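April, getting on for 11 at night

The handbook won. I came in this morning with a plan to have the fabric handling section finished by lunch, and I am writing this with the section at four pages and no verb I'd defend in front of a stranger.

The trouble started with rule 14. Rule 14 says the operator shall confirm that "no loose textile is present within reach of the hand." A fine rule. I wrote it myself, back when everything we asked a hand to pick up was a block. Now we have a whole work package at Wendasside about cloth, and cloth, when you get down to it, is loose textile within reach of the hand. By the letter of rule 14 we've been in breach every day since the cloth work began, and I've signed the sheet every time. 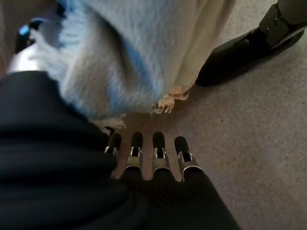 Written by the keeper of the handbook
Standards and Procedures, Wendasside site

So I tried to fix it. First attempt: "no loose textile other than the workpiece." Lasted ten minutes. What's the workpiece when there is a fluffy blue thing hanging above the carpet with a cream panel hanging off it, frayed along the bottom? The blue part, the cream part, or the threads? The threads are the ones I worry about. A finger joint has slots in it, and a thread has all day.

Second attempt: a fray limit. Any fringe longer than a set length gets trimmed before work starts. I was pleased with this until I remembered that somebody would have to measure fringe, and that the somebody is whoever wrote the rule. Also the Bustamante guide, which we are supposed to follow where ours is silent, says test fabrics must be used "in the condition supplied." Ours are supplied frayed. I've put a note in the margin and gone around it.

Third attempt, and this may be the keeper: inspect the finger joints for thread before the run and after it, sign both. Dull, short, can be done with a flashlight. I tried it out loud a few times and couldn't find the hole in it, so there's probably a big one.

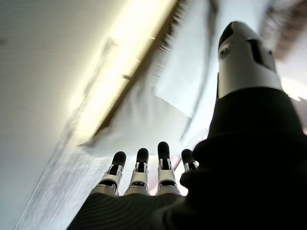 The afternoon went to speed limits. Brirkier sent back their comments on the draft, all 923 words of them, most about the word "slow." They want a number. I gave them 200 millimeters per second for any hand carrying cloth near a person, and they've asked whether that is the palm or the fingertips. I'd like to be annoyed, but it's a good question. A wrist can sit nearly still and send the fingertips off at a gallop. I changed it to "the fastest point of the hand," and then had to add a line on how you would know which point that is — and there went the hour before coffee.

I also took out "reasonable care." It appeared in the old version over and over, like parsley. Anyone who has read an incident form knows that reasonable care was being taken right up to the moment it was needed.

Starkora want the two-arm rules by the end of the month. Their draft treats two hands on one piece of cloth as twice the single-hand case, and I don't agree. One hand can let go and the worst you get is laundry on the floor. With two, if one lets go and the other keeps pulling, you have invented a whip.

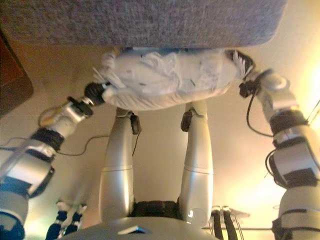 My wording for now: both hands hold, or both hands release, and an emergency stop must never leave one doing each. Then I got stuck on whether a stop should release at all. If the cloth is wrapped on something, holding is worse. If somebody is underneath it, dropping is worse. I've left it as "hold position, then release on operator command," with a question mark I must remember to take out before it goes to Starkora. They do print the question marks.

Rule 14 is still rule 14. I thought about renumbering and then remembered how many forms quote it.

Tomorrow: cable slack, which has no section of its own and is mentioned under Footwear for reasons I can no longer reconstruct. Buy flashlight batteries.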